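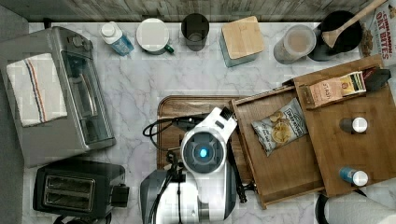
Sprechernotizen: Pflege einer Küchenzelle im zweiten Jahr
Seite drucken | Seite per E-Mail senden

Folie 1 -- Begrüßung
Kurz halten. Wer ich bin, wo ich arbeite, dass der Kaffee hinten steht. Gaëtan hat mich gebeten, den Vortrag nicht wieder mit der Getriebegeschichte anzufangen. Die kommt auf Folie 6.

Folie 2 -- Worum es geht
Eine Zelle, ein Arm, eine Küchenzeile. Steht bei uns in Prisberg, intern heißt sie Vrabec. Im Antrag stand »wartungsarm«. Pause lassen, im Saal sitzen Instandhalter.

Folie 3 -- Der Wochenplan
Freitag, vor Feierabend: Greiferbacken abwischen, Schrauben am Handgelenk auf Sitz prüfen, Kabel von Hand abfahren. Wirklich von Hand. Eine Scheuerstelle im Mantel fühlt man früher, als man sie sieht.
Alle 200 Betriebsstunden Nullpunkte kontrollieren und die Abweichung ins Heft eintragen. Ins Papierheft. Das digitale Formular von Flendik hat 80 Pflichtfelder, und eines davon fragt nach der Faxnummer.

Folie 4 -- Kabel
Die Schlaufe am Kopf braucht Luft. Bei uns war sie zu knapp, dann zu großzügig, und in beiden Fällen hatte vorher jemand »passt« gesagt. Einmal war ich das. Regel heute: Arm in alle Endlagen fahren, langsam, und die ganze Zeit auf die Leitung schauen statt auf den Greifer. Der Greifer kommt zurecht.
Falls Frage nach Schleppkette: haben wir probiert, Kette liegt im Schrank.

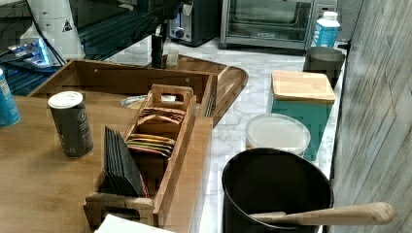
Folie 5 -- Referenzlage und Kalibrierung
Kalibriert wird morgens, bei der Beleuchtung, mit der später auch gearbeitet wird. Vendula Skála hat dafür eine Prüffahrt geschrieben, die 90 Sekunden dauert und einem danach ziemlich unhöflich mitteilt, was verrutscht ist. Meist ist es die Einrichtung. Als Prüfobjekte taugt alles, was eng steht und sich verformt: der Teekasten mit den Fächern zum Beispiel, vorn die dunklen Umschläge schräg aneinander, hinten die braunen so dicht gepackt, dass sie über den Steg ragen. Wer da mit 2 Millimetern Versatz hineingreift, erfährt es sofort. Klare Kunststoffdosen sind die zweite Prüfung, und die metallischen Flächen an den Toastern kommen zum Schluss, wenn die Laune schon verdorben ist.

Folie 6 -- Die Getriebegeschichte
Frei erzählen. Nicht länger als beim letzten Mal. Kernpunkte: Geräusch im Ellenbogen, drei Leute mit vier Meinungen, Ersatzgetriebe bestellt, Ursache war eine lose Abdeckung. Das Getriebe haben wir noch -- Interessenten bitte in der Pause melden.

Folie 7 -- Was ich anders machen würde
Ersatzbacken gleich mitbestellen. Den Not-Halt dorthin setzen, wo man steht, und nicht dorthin, wo auf der Zeichnung Platz war. Krümel ernst nehmen. Im Lastenheft kommt das Wort nicht vor, im Störungsheft auf fast jeder Seite.

Folie 8 -- Fragen
Wenn keine kommen: Hastivdale erwähnen, dort läuft die Schwesterzelle mit anderem Schmierplan. Dann kommen welche.

Zuletzt aktualisiert: November
Kontakt | © Flendik, Standort Prisberg | Nach oben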